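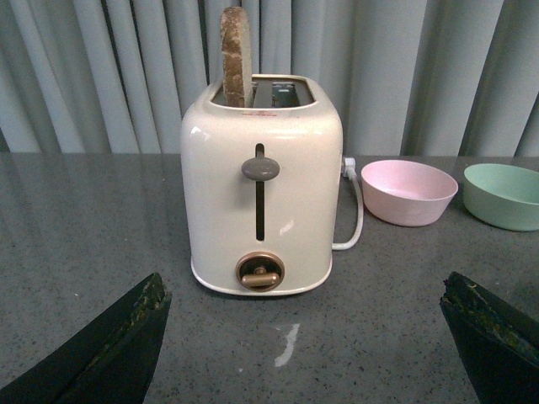
Two-slot toaster, one slice in the left slot.

Urker Breakfast Diary, release 4

Contents
Free-text diary entries on weekday and weekend breakfasts, written by adults in the towns of Zurar and Gaber. The release holds 1405 entries from 64 households, collected in February 2020. Text and tables only.

Files
entries.csv: one row per diary entry
households.csv: one row per household
foods.csv: lookup table for food codes
changes.txt: differences from earlier releases

Fields in entries.csv
entry_id: integer, unique
household_id: joins to households.csv
start_time: local time, 24-hour clock, blank if not given
text: the entry as written, maximum 2000 characters
food_codes: separated by semicolons, in order of first mention
eaten_at: home, work, travel, other

Coding
Food codes were assigned by hand by two coders working separately. Disagreements were settled by Lesia Bilyk. Toast is coded by bread type where the writer names one and as B00 where the writer says only "toast". Spreads get their own codes. Coffee and tea are coded even when they are the whole meal.

Known problems
Spelling was left alone, so searches on the text field will miss variants. Several Gaber households logged start_time as the time they finished eating; these rows are flagged in households.csv under time_note. Portion sizes are not recorded.

Privacy
Names and street addresses were replaced with [NAME] and [PLACE] before coding.

Maintenance
Corrections go to the Vudetti issue tracker. Include the entry_id and the release number.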